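Beds, Big Rooms and a Lamp Like a Cloud

I've been meaning to write up my chat with the woman who dresses the beds at the Ciltthorpe hall, and now I finally have a free Sunday (1/20/19) and a pot of coffee. She asked me to leave her name out, so I will!

She started in September, after nine years making curtains for Plistanetti. "I thought a bed would be easy," she told me. "It's a rectangle! Then I met that hall." It's a long one, with a polished concrete floor and ducts and pipes all over the ceiling, and a bed can look pretty lonely in it. Her answer is the lamp -- the big white bumpy one. "Turn that on and people walk right over. They talk about the lamp first and the bed second, and I'm fine with that."
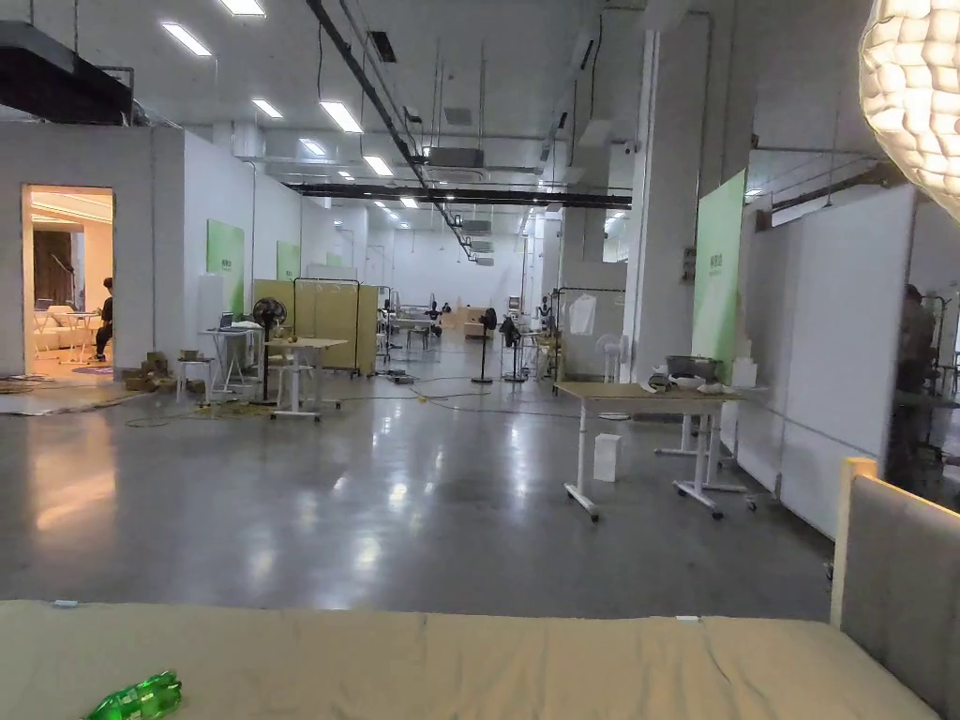

On sheets, wrinkles and stuff

I asked why she goes for beige, and she laughed at me. "Because white is bossy. With khaki or beige next to a gray headboard you can sit down and not feel guilty." She's also firmly against ironing a fitted sheet. She tugs the corners, smooths it once with her forearm and lets the creases be.

And the things that end up on top? A soda bottle, the AC remote, a bit of blue-purple cloth -- she doesn't chase after them all day.

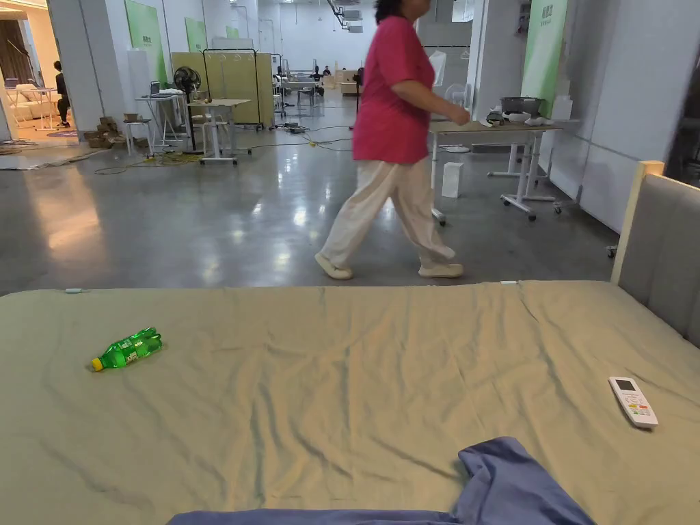
"A bed is the biggest table in the house," she said. "Everybody puts things on it. I clear mine before supper, and by bedtime it's full again." I told her mine is mostly laundry and library books, and she said that was about what she figured.

Next she's off to Caveveck to do six bedrooms, and she's already fretting about pillows.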